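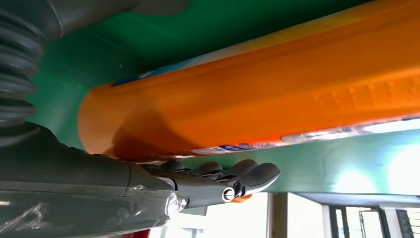
How long is a lap at Braraslow? It's 3 miles if you count the new chicane, and everybody I sat with on Wednesday did.

Home Race Notes Photos Contact

I went out for the open test and had the best time! Golnar Farahani was in the Clukari car and she looked so quick through the downhill left - you could hear her get back on the throttle way before anyone else. She did 40 laps before lunch. Elaheh Ranjbar had gearbox trouble all morning (poor thing) but came back out late and went second fastest on old tires.

I'm going back for the January race, and I already have my spot picked out on the bank by turn six.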